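Teaching the Palar Two-Arm Kit to Fold a Shirt: A Patient Walkthrough

By Saskia Donnelly
2018-12-15

If you have bought the Palar kit, or you are still going back and forth about it, the folding routine is probably what caught your eye. It certainly caught mine! I have had the two arms set up for long enough now to have made most of the mistakes, and I thought I would write down the way I go about it, with the slow parts left in, so that your first weekend with it goes a bit more smoothly than mine did.

You will need the two arms with their standard grippers, the Vistix control software (I am on build 1007, and the menus moved around after that, so yours may look a little different), a table that doesn't wobble, and a few pieces of clothing you don't mind seeing pinched over and over again. Cotton is the friendliest. Anything slippery can wait.

Step 1. Cover and clear the table

Lay a plain cover over the work table and smooth it out as well as you can. A few small wrinkles are fine, but a big ridge will catch a fingertip sooner or later. I like black, and so does Wichai Nuchit, who wrote most of the Vistix folding module and has been very kind about answering my emails. Bright clothes stand out nicely against it. Keep your spare laundry on another table, well out of reach of both arms.

Step 2. Home both arms

Turn on the left arm, wait for its tone, and then turn on the right. In Vistix, open Setup and choose Home Both. They move slowly here, and it is tempting to start laying out your shirt while they do it. Please don't, keep your hands back until the status bar goes green. If you see error 2103, one of the arms was bumped while it was starting up, and all you have to do is switch it off and begin this step again.

Step 3. Set the grip

Go to Grippers and look for the slider called Hold. It runs from 0 to 100, and the factory setting is in the middle, which I find too strong for a T-shirt and not quite enough for a sweatshirt. Start low and nudge it up a little at a time. You want the cloth held snugly between the fingers without the whole layer being dragged along when the arm moves off.

Step 4. Record the big folds

Put the garment down flat, press Record, and guide the arms by hand through the first folds, sleeves in and then bottom to top. Go slower than feels natural. I talk to myself while I do it ("left over, and down, and let go") which sounds silly, but it really does keep both hands in time with each other. Save each fold as its own segment, so that a bad one can be redone by itself and you don't lose the good ones.

Step 5. Tidy up the bundle

By now you should be working with a flat rectangle, and it is all small movements from here. Leave one gripper resting near its end of the bundle while the other takes hold of the opposite end. My red one bunches up quite a bit where the right gripper pinches it, and I don't fuss over that at this stage. Check that the fingers have the cloth and haven't picked up the table cover along with it, then record the pull as a short segment, in a straight line and close to the table.

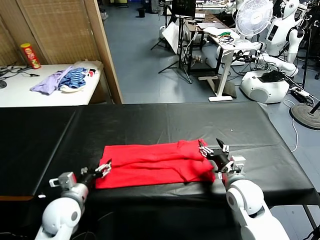

Step 6. Play it back and fix the weak spots

Set the playback speed to its lowest, keep a hand near the stop button, and let the whole thing run. The first time through, something will be off. Mine is nearly always the second sleeve. Open that segment, record it again, and run the lot from the top. Wichai suggests changing only one segment between runs, and after an evening of ignoring him I have come around to his way of doing things.

Is the kit worth it?

For me, yes, with a couple of grumbles. The arms are smooth and easy to guide, and the recording screen makes sense after an hour or so. The printed manual is thin, though, and it skips the Hold slider completely. I also looked at the Adora before I bought this one, and its manual was much nicer, but I wanted to be able to save my folds in separate pieces and the Palar lets me do that. Towels are next on my list, once I have a bigger table.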